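Trelberg College students take sorting robot to regional final

Trelberg, July 19, 2019 - Trelberg College is pleased to announce that its student robotics club has been selected for the final of the Durico Schools Automation Challenge, to be held in September at the Saarinen Hall. The club is one of 22 teams chosen from 91 entries.

The challenge asks students to design and program a robot arm that can pick up small household items and place them in the correct basket. The club, which has 38 members aged 14 to 18, has worked on its entry after lessons since the start of the school year. Members wrote the control software themselves and have logged some 400 practice runs.

"Our students have shown great patience with a difficult task," a spokesperson for the college said. "Cables in particular are hard for a robot to grip - the team has had to rethink its approach more than once."

The project is supported by Trustura, which provides the club with tools and a yearly grant for parts.

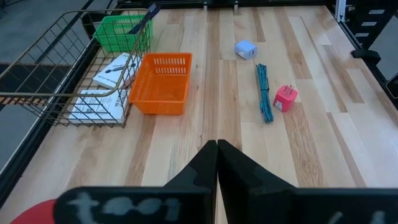
The club's work table, with chargers, a coiled cable and baskets, seen from the robot's gripper.

The college will hold an open afternoon for parents and local employers before the final. Places are free but must be booked through the college office.

ENDS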